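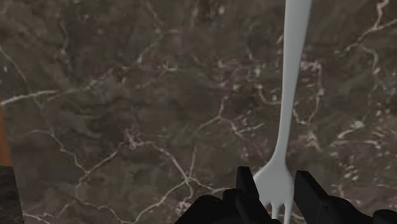 April 15, 2022

Glue joint tests, second batch. Kettle descaled, finally, so the day was not a complete loss.

Samples 1 to 7 clamped overnight with the Brukier hide glue, mixed fresh. Broke them this morning on the lever rig. Six went in the wood, one went clean along the joint. That was sample 4, the one I planed last thing while talking on the phone. Marked as "operator" in the results column.

Khrystyna-Mariia wants to know why we don't just use the white stuff like everyone else. Told her the Pokstead chairs have to come apart again in a hundred years. She asked who would be checking. Fair point, not recorded elsewhere.

Glue pot: the thermostat says 60 and the thermometer says 66. I believe the thermometer, mainly as it cost more. Turn the dial down a notch before the next batch and leave it there, please. Cayetano, this means you.

Open time is still too short for the back splats. Got 29 seconds before it skinned over, with the door shut and the heater on. Warming the parts first ought to help. Cayetano suggests a bit of urea, says he did it for years at Kovalchuk and nothing fell off that he heard about. Will try it on scrap beech, not on anything with a customer attached.

Lever rig squeaks. Oiled it. Still squeaks.

To do:
more beech offcuts, straight grain
ring Brilano about the clamp pads, again
new labels, the pencil rubs off
repeat sample 4 with the phone in a drawer

Chair three is still a leg short. It was on the shelf by the bandsaw in July and I have not seen it since.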